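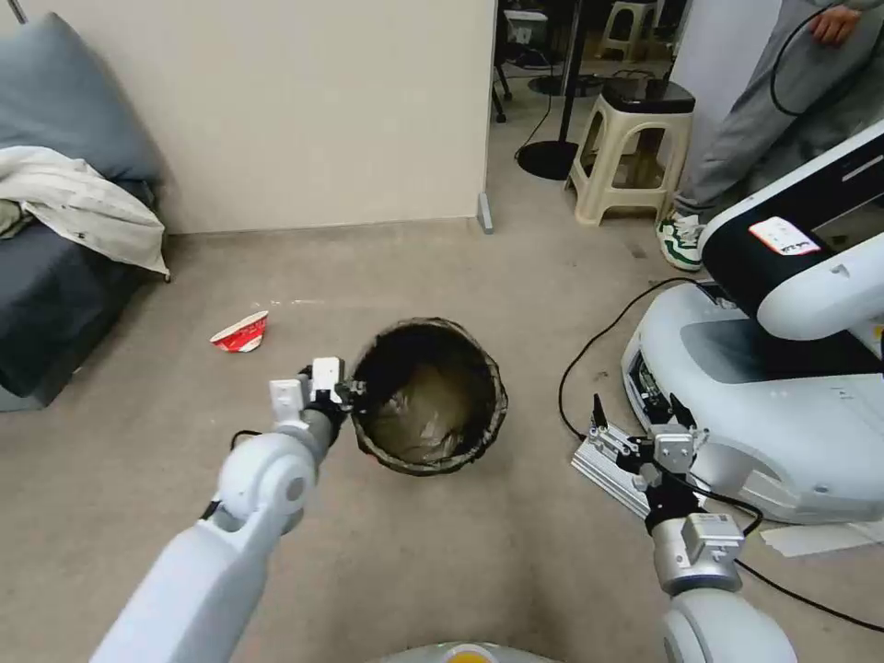

The robotics club at Wiltholm began its year in October with a job most of its members do at home without thinking: picking up after other people. The club's two-armed robot has to clear litter from a carpeted floor and put it in a wastebasket, and the students have to write the program that gets it there. The course is plain. A black basket with a liner stands on beige carpet, a paper cup lies on its side next to it, and the white arms have two-finger grippers to work with. The sofa stays in place all season, so the programs have to allow for it.

Aaliyah Friesen, a second-year student, leads the group that handles grasping. She came to the club from a design course and had never written code for a machine that moved.

"A cup on its side is harder than a cup standing up," she said. "If you close too fast it rolls. If you close too hard you flatten it, and then your next grip is wrong too."

Her group has logged 1,812 attempts since the start of term. Of the last 500, the robot got the cup into the basket in 671 seconds of total arm time less than the batch before – a gain that came mostly from a shorter approach path. The success rate for the same batch was 76 percent.

The club is preparing for the Tollesia, a student contest in household tasks. Teams see the room only on the morning they compete. Last year's winners, from Odukoya, lost points on soft items such as napkins, and Friesen expects those to come up again.

Her group will move on to paper scraps next. The code for that is half written.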